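Dokach flower names
README for the word list, version 5

What is in the folder

Dokach is a list of common names for garden and cut flowers, as people write them on labels, in seed catalogs, on market signs and in letters to local papers. Each name is tied to one plant, or to several when the same word is used for more than one. The list has 173 plants in four languages: English, Romanian, Vietnamese and Turkish.

Files

names.csv: one row per name. This is the file most people want.
plants.csv: one row per plant, with the botanical name and family.
sources.csv: one row per source, with a short code used in the other files.
notes.txt: remarks on single entries, in no particular order.
old/: the files from version 4, kept so that links to the old row numbers still work.

All files are UTF-8 with commas between fields. Fields that hold a comma are in double quotes. Line endings are plain newlines. If Vietnamese names look broken in your spreadsheet program, use the import menu and set the encoding by hand. Opening the file with a double click often picks the wrong one.

Columns in names.csv

name_id: a number. Never reused, even when a name is removed.
plant_id: points to plants.csv.
lang: en, ro, vi or tr.
name: the name as written in the source, in lower case unless it holds a person or a place.
plural: filled in for English and Romanian only.
region: free text. Empty means we found the name in more than one region or could not tell.
status: common, rare, old or doubtful.
source: a code from sources.csv.

How the names were collected

Stela Pană did the Romanian part and most of the English. Thắng Khúc did the Vietnamese part. The Turkish names were copied from card files kept at the Plaliler nursery, then checked against seed packets. We read printed sources first and only then asked people. A name that came from one speaker and no printed source is marked doubtful, whoever the speaker was.

We did not collect names for trees, grasses or vegetables. Herbs are in if they are sold for their flowers. Lavender is in, parsley is out.
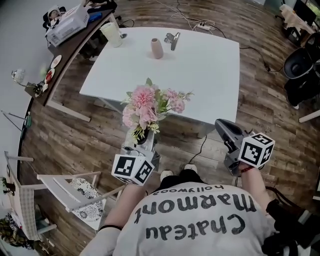
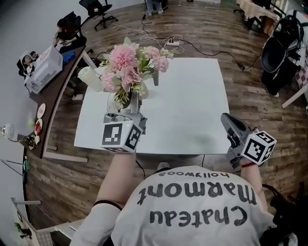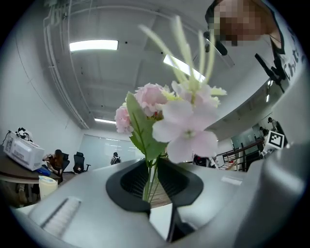

Trade words gave us more trouble than the plant names did. Florists, wholesalers and makers of artificial flowers all use common names, but they use them for looks, and a word can drift a long way from the plant it started with. We kept these uses out of names.csv unless a source tied them to a living plant. A bunch like the artificial one in the pictures, with its pink blooms and green leaves, might be sold as carnation, peony or just mixed pink, depending on the seller, and none of those would count as evidence for an entry. Color words are handled the same way. "Pink" is in the list as an English name for plants of the genus Dianthus. It is never in the list as a color.

Names shared by several plants

Fourteen names in the English part point to more than one plant. They are given one row per plant, with the same spelling and different plant_id values. If you join the two files on the name column you will get extra rows, so join on plant_id.

"Bluebell" is the worst case. Readers in Scotland, England and Texas mean different plants by it, and the region column is the only thing that keeps them apart. "Geranium" has a row for the true geraniums and a row for Pelargonium. We do not mark the second one as wrong. People have called it that for a very long time and the list records what people say.

Spelling

Romanian names use the comma-below letters. Several older sources had the cedilla forms, and these were changed without a note. Vietnamese names are written with the full set of marks, with "hoa" left off the front unless the name makes no sense without it. Turkish lower case was done with the dotted and dotless i kept apart, so do not run a standard lower-case function over the tr rows.

Known problems

The plural column has gaps. Some Romanian names are hardly ever used in the plural and we did not want to make forms up.

Region names are not standardized. The same valley may show up under two spellings.

The Mudaliar catalog (source code MUD) prints some names that we have not seen anywhere else. They are marked rare, but a few may be printing errors.

Plants that have been moved to a new genus keep the older botanical name in plants.csv if that is what the source used. The newer name goes in the synonym column. We know this is the reverse of what most lists do.

Changes since version 4

Added Turkish.
Split "daisy" into separate rows.
Removed the pronunciation column. It was filled in for English only and had too many mistakes.
Fixed row breaks in notes.txt.
Renamed "dialect" to "region".

Use and credit

You may copy, change and share the files for any purpose. Please name the list as "Dokach flower names" and give the version. If you publish a changed copy, say that it was changed. The scans of the card files are not part of the folder and are not covered by this.

Corrections

Send corrections to the Ekamow mailing list with the name_id, the change you want and where you saw the name. A photo of a label or a page is enough. We go through them each March and put the accepted ones in the next version. Requests for new languages are welcome if you can check the names yourself.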